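Home Workspaces, Neris Evening Program
Session 7 notes: small drawers, flat things, and the table top
Instructor: Shigeru Katayama
(typed up fast, there will be mistakes, tell me)

Before we start

Hand back the floor plans. Most of you forgot the door swing. Redo it in pencil on the same sheet, no need to start over.
Reading for tonight was the Byun packet, pages on "standing vs lying storage". If you didn't get to it, read it before next time, the homework leans on it.
Room closes at nine, so hold the long questions for the break.

1. Where we are

Last session was shelves and walls. Tonight is the table itself and what lives on it. Two kinds of thing give people the most trouble:

- the tiny stuff (clips, keys, thread, stamps, fuses, spare knobs)
- the big flat stuff (cardboard, framed boards, poster tubes once they've been unrolled, mats)

They need opposite treatment. Tiny stuff wants to be closed in. Flat stuff wants a slot, an edge to lean on, or a trip out of the room. People put tiny stuff in the open and flat stuff on top of it, and then the table is a sandwich.

Term to know: WORKING AREA. The part of the top your forearms can sweep with elbows near your sides. Everything past that is PARKING. Will come up on the final.

2. The small drawer cabinet

We mean the tabletop kind. Three drawers or so, one knob each, fits at the back of a desk. Not a filing cabinet.

What it's good for: things you reach for most days and that are smaller than your palm.
What it's bad for: paper. Paper curls up in there and you lose it. Also receipts. Somebody always asks about receipts. Get an envelope.

Placing it
Back edge of the table, off to one side. Drawer fronts facing you square on. Leave enough bare top in front for the drawer to come out all the way plus your hand. Test it with the drawer FULL, a full drawer tips the whole unit if it's a light one. Hold the top with the other hand or put something heavy in the bottom drawer.

If you're right handed try right of center first. Lefties the other way. Then live with it a week. I've moved mine twice.

Corners: don't push it all the way in. You lose the side of the cabinet to dust and the outer drawer edge rubs the wall.

Rounded fronts and tops. Nice to look at, but nothing stacks well on a curved front edge, so use the flat part of the lid or leave the lid bare. I vote bare.

Which drawer gets what
Top: daily. Scissors if they fit, pencil, tape.
Middle: weekly. 
Bottom: heavy and dull. Batteries, weights, the spare this and that.

Colors - if the drawers come in different colors, use it. Color is a free label. "It's in the yellow one" works on kids and on tired adults. But then you have to STICK with it. Swap the drawers around once and the whole family is lost for a month. Write the contents on tape inside the drawer lip if you don't want labels showing.

If all drawers are the same color, label the front. Small letters, one word. "Misc" is not a word.

Knobs
Check they're tight. A single center knob means you pull straight. If you have to pull up and out the drawer is overloaded or in upside down (drawers with a curved edge only go in their own opening, the top one and bottom one won't trade places).
Loose knob: take drawer out, turn the screw from inside, done. Don't glue.

In-class exercise A (pairs)
Empty the mixed box onto the mat. You get 2 minutes to sort into three piles, no talking. Then compare with the next pair. Talk about where you disagreed. It's nearly always the tape measure.

3. Cardboard

Everybody keeps too much. Set a number and a spot. My rule at home is whatever stands behind the door without sliding down.

Keep: flat clean sheets, bigger than a placemat, no grease, no soft corners.
Recycle: anything creased across the middle, anything with more tape than board on it.

Uses on the table
- cutting underlay (change it when the knife starts following old cuts)
- glue and paint cover
- divider between two framed pieces
- slip sheet, meaning you slide it under a heavy thing and then pull the sheet in place of the thing

The last one came up in the Stukon moving exercise, some of you will remember. Works on smooth tops, poorly on cloth.

Handling a big thin sheet
Two hands, opposite edges or opposite corners. One hand at the middle of one edge and it folds over on you. Lift it a little, then tilt, then move. Watch what's UNDER the sheet as it comes up, you can't see small things while you're carrying it and they stick to it or get dragged along. So: small things into drawers first, sheet second. That is the order. Write it down.

And watch what's beside it. A cardboard edge will mark soft wood and will catch on a knob.

Where it goes after: on edge. Behind the desk, beside the cabinet, in the gap by the wall. Never lying under the work, it creeps.

Question from last term's group: does thin sheet need different storage from the thick corrugated? Yes a bit. Thin bows when it leans for long. Put a thick one in front of it and lean the pair closer to upright.

4. Framed boards

By framed board I mean anything flat with a rim. Could be a picture with glass, a writing board, a tray-ish panel. We treat them all alike: the rim is what you hold, the face is what you protect.

Pick up by the two long sides. Don't pinch the face. Shiny faces show every fingerprint and they also bounce the lamp back into your eyes, which matters if it's staying on the table while you work. Turn it or move the lamp. Moving the lamp is easier.

Face up or face down? Short time, face up. Longer, face down on a clean cardboard sheet (see above, this is why we keep a few). Glass: stand it up, cardboard between pieces, never more than a handful together.

Direction on the table: long sides running front to back take less of your working width. People lay them crossways out of habit and lose the entire front edge. Try both on your own table tonight, it's a bigger diffrence than it sounds.

Light wood rims get dirty at the corners. Dry cloth, then barely damp cloth, then dry. No spray.

5. The top itself

A scuffed top is fine. A scuffed top is a top that gets used. What we care about: is it level, does it wobble, is it clean of glue lumps. Mottled or tan surfaces hide crumbs and hide small pale screws, so wipe by feel. Run the flat of your hand over it, front to back.

Side panels. Several of you have a desk set in an alcove or with boards up on the sides. Good: things don't fall off, you get a surface to lean flat stuff against, fewer distractions. Bad: corners collect, and long things hit the sides when you turn them. If you have panels, plain and pale is best. I had a corkboard on all three of mine once and never got anything done.

Measurements from my own table for those who asked (inches). Drawer cabinet to front edge, 23. Yours will be different, measure with a drawer open.

6. Order of work for a full clear-down

Same order each time. Do it at the end of a session while you still remember what's what.

a. small things to drawers
b. close every drawer ALL the way
c. framed pieces to the side, long sides front to back
d. lift cardboard, check under, move it
e. wipe
f. bring back only what tomorrow needs

Step f is where it goes wrong. Folks bring it all back.

Should take under ten minutes once you've done it a few times. First time give it the evening.

7. Buying notes (people keep asking)

You don't need to buy anything for this course.
If you must: the three-drawer unit from Jerer is what we have in the classroom cupboard and it's ok, the runners are a bit stiff. Secondhand is fine. Pull each drawer all the way out before paying and look at the back corners for cracks. Check the feet, a missing foot means it rocks.
Sheets of cardboard: free. Ask any shop before noon.

8. Homework

- Do one full clear-down. Time it. Before and after sketch, not art, boxes and arrows is plenty.
- List what was in your top drawer and cross out what you hadn't touched in March.
- Find one framed board or picture that's lying flat someplace and get it on edge or hung.
- Byun packet, next section. Short.

Grading: sketches and list together make up 70 percent of this unit, the rest is the in-class exercises. Late is fine if you tell me first.

9. For discussion, next time

We'll do a whole table together. Come with an opinion on these:

Cabinet at the back wall, right of center. Good spot for you or not? What would you put in the orange drawer, the yellow, the gray-green?
Framed board near the middle of the top, long sides front to back. Stay or go?
Cardboard over the left half. What has to be done before it's moved, and which edge does it end up on?
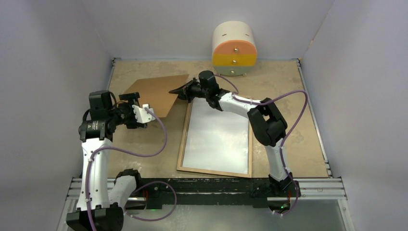 Bring your sketches too, and a pencil. Extra copies of this sheet are in the tray by the sink.

S.K.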